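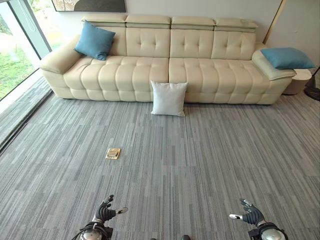 Nest Humphreys has opinions about sofas, and she started sharing them before I'd even got my coat off. I'd gone over to talk about how she furnishes the waiting and break rooms at Clundance, the shared office building where she's been in charge of the interiors for ten years, and I figured we'd start with budgets. We started with cushions.

"People fight me on the low ones," she said. "They say, Nest, my knees. And I say, sit on it for five minutes and then complain." She likes a long, low seat with plenty of padding, and she likes it in cream leather, which I told her I thought was a brave choice for a room full of people holding coffee. She laughed at me! "Everybody says that. You know what's a brave choice? Pale fabric. Leather you can wipe. I keep a cloth in the cupboard down the hall and I'm done before the kettle boils."

The big quilted sofa in the second-floor lounge is the one she gets asked about most. She calls it the Boyer, after the showroom where she found it (long gone now, sadly), and it cost her $761 because it had been a floor piece. Delivery was extra, and the stairs were a whole saga. "The guys got it to the landing and just stood there looking at it. I went and made tea. When I came back up it was in the room and neither of them would tell me how."

What sold her on it was the headrests. She's tall, and most lounge seating hits her right between the shoulder blades – "like being poked by somebody's uncle" – so anything with an adjustable head section goes straight on her list. She does fiddle with them, she admits. People leave them at all different angles and she lines them up again on her way past.

I asked about cleaning all those creases, since that was the first thing I thought of when I saw it. My own couch at home has exactly two creases and I've pulled half a box of cereal out of them.

"Soft brush, the kind you'd use on a hat," she said. "Go along the rows first and then across them. Then the vacuum with the little nozzle, on low. Don't go at it with the hard attachment, you'll mark the leather and then you'll be sad." The gap between the two seat cushions gets its own visit once a month. So far it has given her a bus pass, a great many pens, one earring and a birthday card with money still in it, which she put up on the notice board until its owner turned up.

We got onto color after that. The room was gray and off-white when she took it over, with the striped carpet tiles already down, and she wasn't allowed to change the floor. She didn't mind as much as I expected. "Carpet tile is ugly in the catalog and wonderful in life. Somebody spills soup, you lift one square." She had $400 for soft furnishings that year and spent $353 of it, mostly on pillow covers and a lamp. The blue ones were her pick. She'd brought home a sample of mustard and a sample of brick red from Netance, hated them both under the lights, and then spotted the teal folded up at the bottom of the bin.

"I wanted one color that you could see from the door. With a pale sofa on a pale wall you can walk in and not really notice there's anything to sit on."

And the white pillows? She made a face. The white ones travel. She'll set one in the middle of the seat in the morning and find it on the floor by lunchtime, or down the hall behind somebody's back in a meeting. She has stopped chasing them. The covers zip off, they go in at a cool wash, and she dries them flat over the backs of two chairs. (I've tried this at home now. It works fine, though you do lose the use of two chairs.)

Side tables are her other soft spot. She prefers small round ones with no legs, because legs catch the vacuum cord, and she tucks them in close by the arm so nobody barks a shin. There was a glass coffee table for a while, a Grinen, and she gave it away after one winter. "Fingerprints. I was wiping that thing in my dreams."

I wanted to know what she'd do differently, and she thought about it for longer than any other question. More lamps, she said finally. She'd switch off the ceiling lights completely after four in the afternoon if people would let her. She'd also measure the stairs.

She's redoing the first-floor room in July and has already been warned off cream. She has two leather swatches in her bag anyway, and she made me hold both of them up to the window before I left. I liked the paler one.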